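Vollow puts off robot arm order until fall, keeps hand-held grippers

Filed under: Business > Automation

Vollow, the contract packer that fills and boxes cosmetics for smaller labels, has delayed its order for two robot arms and will spend the first part of its automation money on hand-held grippers and staff hours instead.

The company had budgeted $66,000 for the arms, which were to come from the equipment dealer Jundard. A planning note sent to department heads in April says the order now waits until a trial on small, awkward items is finished. The note does not say what result would count as a pass.

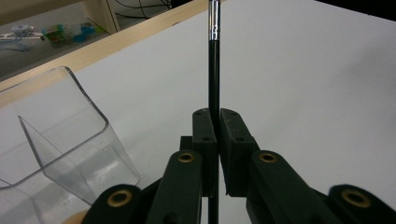 A black rod with a silver band held in a hand-held gripper at the trial table.

Jundard's quote covered the arms, mounts and one year of service. It left out fingertips, spare parts, floor work and the time needed to teach the machines anything useful. Vollow's own planners put those extras at over 7 months of work for one technician, a figure that appeared nowhere in the original pitch to management.

The trial is being run with Astarley, a small engineering shop that supplies the grippers. Workers use them to handle slim items by hand, and the recordings are supposed to show whether an arm could do the same job later. Astarley says that saves money. It also sells the grippers, and its claim has not been checked by anyone outside the two companies. 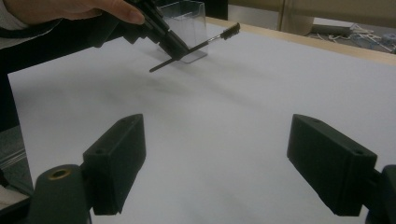

One gripper holds a mascara wand above the table, next to a clear plastic container.

Mascara is a fair place to start, given how much of it Vollow packs, but the case for arms on that line still looks thin. Labels change their packaging often, and each change could mean new fingertips and more training. The budget allows for none of that after the first year.

Teoh, a rival packer, bought arms for a similar line and has yet to publish any savings from them.

Vollow expects to look at the order again in the fall. Jundard's quoted price will have expired by then, and the company has set aside 5 percent for an increase.

Last updated: Sunday, 2:05 p.m.

Related
Jundard raises service fees for packing equipment
Teoh adds a second shift at its filling plant
Leasing or buying: what small packers pay for automation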